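Wyn Prosser
14/01/2019

Penach put out their note on the Fortin gripper fault. I've read it twice and I'm still not buying it.

Their version: the fingers lost grip because of "operator variation." So, people. It's always people.

What the log from the Hilleck site shows is a close command, then a 200 millisecond gap, then the fingers reporting closed on nothing. Same gap both times it dropped a part. A person's wrist doesn't do that.

Javwood swapped the cable on one unit and declared it fixed. Fixed for how long? They ran it for an afternoon. I'd want a month before I used that word.

Also missing from the note: what the thing does when it loses signal. Does it hold, or does it let go? Seems like page one material if hands are nearby.

Maybe it is the operators. Fine. Publish the raw logs and let the rest of us look.

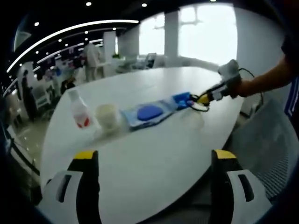 Should a gripper hold or release when it loses signal?
It depends on the job, but the maker should pick one, write it down and test it before anyone works next to it.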